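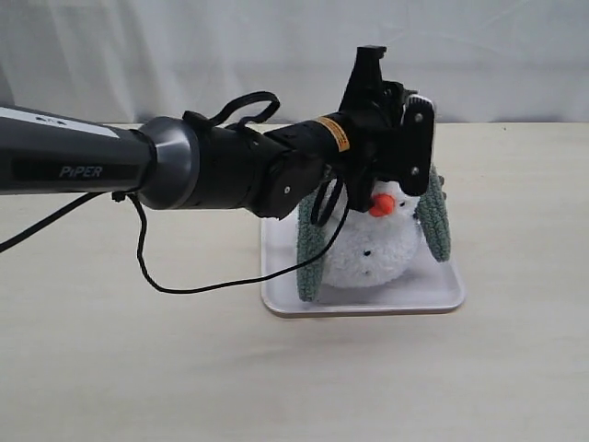 The clutch job, part two

6/6/20

When I left off in March the car was on stands with the gearbox still in it and I was waiting on a clutch kit. The kit came, then the weather turned cold again, then my back went out, and then I had no excuse left. The box is out, the new clutch is in, the box is back, and the car moves under its own power. It took a lot longer than the manual says it should.

For anyone new, the car is a small front-wheel-drive sedan I bought as a second car for hauling garden stuff and driving to work in the winter. The clutch was slipping in fourth and fifth on any kind of hill. The shop in town quoted me 1,653 dollars to do it, which is more than I paid for the car. So I decided to do it in the garage.

I started again by draining the gearbox oil. Before you drain anything, make sure the fill plug comes loose. I knew this and still nearly forgot. The fill plug on mine was very tight and took a long breaker bar and a good amount of penetrating oil left overnight. If I had drained it first and then rounded off the fill plug I would have had a dry gearbox and no way to put oil in it.

The oil that came out was dark but not terrible. There was gray paste on the magnet and no chips or pieces. I wiped it off and put the plug back with a new washer.

Next were the driveshafts. The left one popped out with a pry bar and one good shove. The right one did not want to move at all. I tried two pry bars, one on each side, and it still sat there. I emailed Necati Gökçe, who has done three of these on the same model, and he wrote back that the right shaft has a bearing carrier on the back of the block held by two bolts, and that one of them is hidden behind a heat shield. I had found one bolt. With the second bolt out, the shaft slid free by hand. I lost most of an afternoon to that bolt.

The battery, battery tray and air box all have to come out to get at the top bell housing bolts. I put every bolt in a sandwich bag and wrote on the bag where it came from. Last time I took a car this far apart I used muffin tins and the cat got into them.

I held the engine up with a crossbar that sits in the fender channels. It is a Rakum bar I got secondhand, and it is heavy and ugly and does the job. You need to take the weight of the engine before you touch the mounts. I wound the hook down until the chain was tight, then gave it another half turn, and then took out the left mount and the rear one.

The gearbox came off the dowels after some wiggling and a little bad language. I had a transmission jack borrowed from my neighbor, but the saddle did not match the shape of the case, so I strapped it on with two ratchet straps. It came down slow and level.

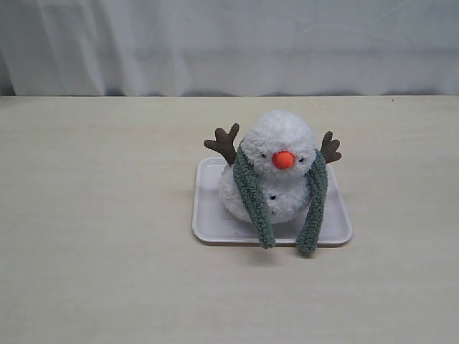 With the box on the floor I could finally see the old clutch. The friction disc was worn down to the rivets on the flywheel side, and a couple of the rivets had started to leave marks. The pressure plate had blue spots all over it from heat. The release bearing made a dry scratchy noise when I spun it. So the slipping was no mystery.

The flywheel was the part I was worried about. The rivet marks were light and I could barely catch them with a fingernail. I took it off and drove it over to Coughlan, a machine shop two towns over, and they cleaned up the face for 41 dollars while I waited. A new one would have been a few hundred. They also checked it for cracks and said there weren't any.

While the flywheel was off I changed the rear main seal. The old one was not leaking much, only a bit of damp on the lower edge, but I was not going to put all of this back together and then find oil on a new clutch. The seal is cheap. Getting the old one out without scratching the crank is the hard part. I drilled a tiny hole in the metal face of the seal, put in a self-tapping screw, and pulled on the screw with pliers. Wrap some tape on the drill bit so it can't go in too far. The new seal went in with a flat piece of wood and light taps, working my way across it.

The clutch kit is a Stovley. I had never used one before and picked it because it was in stock and the price was in the middle. It came with the disc, cover, release bearing, a plastic alignment tool and a little packet of grease. The alignment tool was a sloppy fit in the pilot hole. I put one wrap of electrical tape on the end and it was good enough.

Clean the flywheel and the pressure plate with brake cleaner before they go on. The cover has an oily coating from the factory. Use a rag that hasn't been used for anything else. The disc is marked on one side to tell you which way it faces, and on mine the mark was in German, so check that the side with the bulky spring hub faces the gearbox. I tightened the cover bolts a little at a time in a star pattern and then did the final pass with the torque wrench.

The grease for the input shaft splines should be a very thin smear. I wiped on a bit, slid the disc on and off, and wiped away whatever pushed out. Too much will get thrown onto the disc later.

Also, take a look at the release fork while you are in there. Mine had a groove worn where the bearing rides and the pivot ball was dry. I replaced the ball and its plastic cup and cleaned up the fork with a fine file. The fork is a dealer part now and there is a wait for it, so I used the old one. I may be sorry about that later.

Getting the gearbox back on was the worst part of the job by far. It went most of the way on, and then there was a gap about as wide as my little finger that would not close. Do not pull it together with the bolts. I was tempted. I have read enough posts from people who cracked the case that way. I took it down and checked the disc was centered, then went up again and got the same gap. 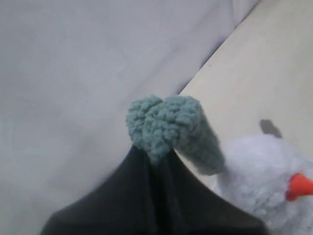
After that I quit for the day. The next morning Úna Mulcahy came by to help, and she asked if it was in gear. It was not. We put it in fourth and she turned the output with a driveshaft stub while I pushed on the case. The splines lined up and it went home with a thud. The whole thing took a few minutes. I should have done that the evening before, but I was tired and annoyed and not thinking very well.

From there it was reassembly. Mounts first, then take the weight off the crossbar, then the driveshafts with new circlips, ball joints, hub nuts, starter, shift cables, air box, battery tray, battery. I had one bolt left over. I went through all the bags twice and could not find where it belonged. It is a short one with a ten millimeter head, so I suspect it holds a cable bracket somewhere. If you know this car and it rings a bell, leave a comment.

The gearbox oil went in through the speedometer sensor hole with a long funnel. The manual says to fill until it runs out of the level plug with the car flat. Mine was up on four stands and I checked it with a level on the door sill.

The clutch hydraulics needed bleeding. The pedal went straight to the floor at first and stayed there. I used a Harnia pressure bleeder on the reservoir at low pressure, opened the nipple, and got a lot of bubbles and then some brown fluid. I went through most of a bottle before it ran clear. The pedal is now firm and the bite point is in the middle of the travel. Before, it was right at the top.

I have driven it to work and back all this week. First gear goes in without a fight and reverse doesn't crunch. On the hill past the water tower it used to rev up and go nowhere in fifth, and now it pulls like it should. I am taking it easy for the first 500 miles so the disc can bed in, so no towing and no hard starts.

There is a slight vibration at idle that I don't remember from before. I think the rear mount is not sitting quite right. I tightened it with the engine still partly hanging on the bar, so I'm going to loosen it, let the engine settle, rock it a bit and tighten it again.

Costs so far, not counting tools I already had: clutch kit, rear main seal, pivot ball and cup, flywheel work, two circlips, two hub nuts, gearbox oil, brake fluid and one pair of gloves I ruined. It comes to well under half of the shop quote. I'll post the part numbers when I find the receipts, which are in one of the boxes on the bench.

Next is the rear mount, and then the passenger window, which has started going down by itself.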